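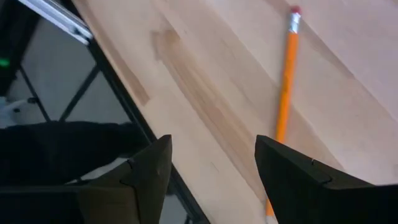
Notes > Desk Stuff > Pens and Pencils

Print this page | E-mail this page

I finally sorted out my writing things (all on the pale wood table, my favorite spot!) and Sorcha Haldane says it was about time. I still reach for a plain pencil with a pink eraser when I'm doing lists or the crossword, and I go through 3 or so erasers before the lead runs out.

Then there are the pens, and I'm pickier about those – slim, dark, and it has to have a clip.

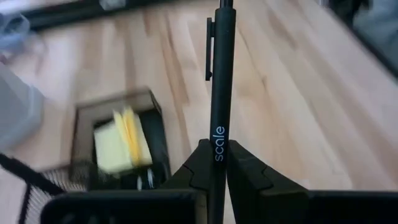 Matte black, with "scale" in little letters on the barrel. Love this one!

Contact Athina Koutsoukos | © Nindmont Notes | Back to top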